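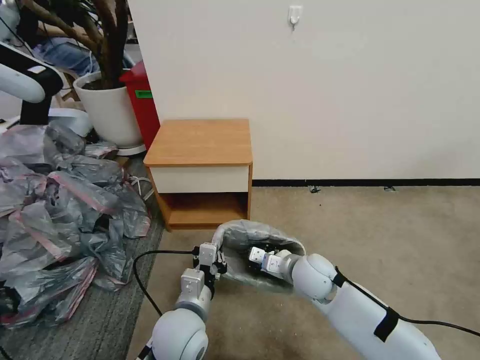 Temba After Its First Year: A Conversation With Obadia Bakilana and Akinyi Obura

Published Sunday, April 25, 2021

The Temba service is offered by Cilton to organizations that operate furnished apartments, guest rooms, and assisted housing. Under the terms of the service, Cilton supplies a two-arm robot, the software that runs it, and a set of trained household tasks. The client pays a monthly fee of $4,000 and keeps the system for the length of the contract. The task most often requested is the lining of small waste bins.

Obadia Bakilana directs the Temba service at Cilton. Akinyi Obura leads equipment review at the Vedden Institute in Gellberg, which completed its assessment of the service in February. They were interviewed together at the institute, and both have reviewed their quotations.

Mr. Bakilana was asked first why a company would begin with bin liners.

"Our clients gave us a list of what their staff do in a room, and the bin was on every list," he said. "A person does it in a few seconds and gives it no thought. For a machine it is a demanding piece of work. A thin bag has no fixed shape. The two sides cling to each other, and the opening is hard to find even for a camera placed directly above it."

Temba handles the opening of a bag with both arms. One gripper takes hold of an edge while the other is placed inside the mouth and moved outward. Dr. Obura said that her reviewers had expected this step to be the weakest part of the service, and that their expectation was only partly met.

"When the bag had been separated from the others beforehand, the opening step was reliable," she said. "When the bag had to be taken from a pile, we saw more trouble. The gripper would sometimes pick up two bags, and the system did not always notice. We have asked Cilton to treat that as a matter of priority."

Mr. Bakilana accepted the finding. He said that an update to the software now checks the weight of whatever the gripper is holding before the task continues, and that clients will receive it at no added charge.

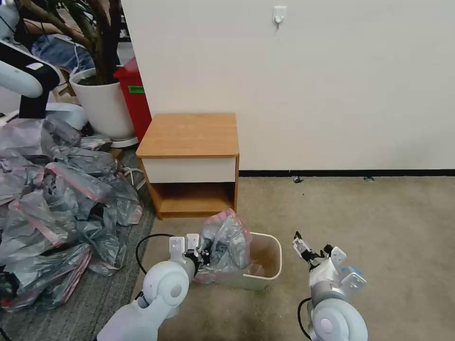

The left gripper pressing a liner into a small wastebasket.

The institute's assessment covered 300 sessions and a total of 2,803 attempts at lining a bin. Dr. Obura declined to reduce the results to a single success rate, and she explained that decision at some length.

"A single rate would be quoted everywhere and would mislead most of the people who read it," she said. "It matters a great deal what kind of bin is used, how stiff the liner is, and whether there is furniture close by. An operator who has one model of bin in every room will have a very different experience from one who has bought whatever was on the shelf that year. Our report gives the results by bin and by liner. I would ask a prospective client to find the page that matches their own supplies."

She added that the review was carried out on carpet as well as on hard floors, and that bins were placed against walls and beside low furniture. Clients had told the institute that this is where bins are kept, and a test held in the middle of an open floor would have been of little use to them.

Asked whether carpet had affected the results, she said that it had helped slightly. A light bin slides easily on tile when a gripper pushes against the liner. On carpet it tends to stay in place.

The discussion then turned to the removal of filled bags, which Cilton lists as a separate task and bills under the same fee. Dr. Obura described it as the less mature part of the service.

"Lifting is within its ability, provided the contents are light and the gripper has a good hold," she said. "What concerned us was the choice of where to hold. A person gathers the top of the bag without being told to. Temba may take it somewhere along the side. With soft contents this makes little difference. With anything heavy or sharp, I would want a member of staff to do the work."

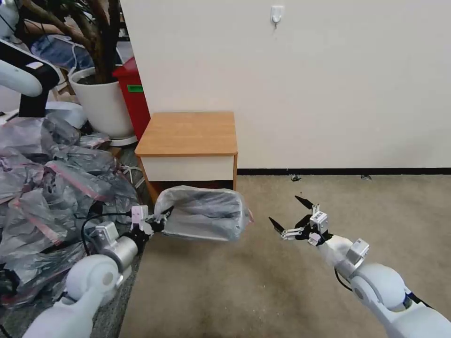

A filled bag held by the left arm above the carpet, with the right gripper open.

Mr. Bakilana said that Cilton shares this view and that its contract already excludes glass, liquids, and medical waste. "We wrote those limits before the review and we have no plans to relax them," he said. "If a client's waste includes those items on a regular basis, we tell them that the removal task is unsuitable for the site. We would prefer to lose the sale."

He was less ready to agree on the subject of training. The report from Vedden recommends two full days of instruction for client staff. Cilton offers one, and Mr. Bakilana considers it sufficient for the daily running of the system. Starting a task, stopping it, and clearing a dropped bag can all be learned in a morning, he said, and the support desk is available during working hours for the rest.

Dr. Obura replied that the working hours were part of the difficulty. "Housekeeping in many of these buildings starts before your desk opens," she told him. "The person standing next to the arms at that time should know how to recover from a fault without calling anyone." Mr. Bakilana said that he would take the question of earlier support hours back to his colleagues.

On safety, the two were largely in agreement. The arms move slowly near people and come to rest when the stop control is pressed. The report asks that cables be secured along their full length and that a clear area be kept in front of the system while it is in use.

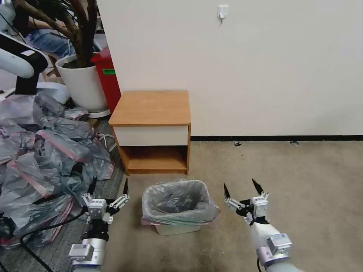
Both grippers open beside a lined bin.

The interview closed with the question of value. Dr. Obura said that the fee is difficult to justify for a building with only a few rooms, and that the institute's report states as much. For larger operators with uniform furnishings, she considers a trial reasonable, on the condition that the client's own bins and liners are used from the first day.

"They should also keep a record of every time a member of staff has to step in," she said. "That record will tell them more than our report can."

Mr. Bakilana confirmed that Cilton will agree to a trial on those terms. Folding of hand towels is the next task planned for the service, and it will be submitted to Vedden for review before it is offered to clients.

Copies of the full assessment may be requested from the equipment review office at the Vedden Institute in Gellberg.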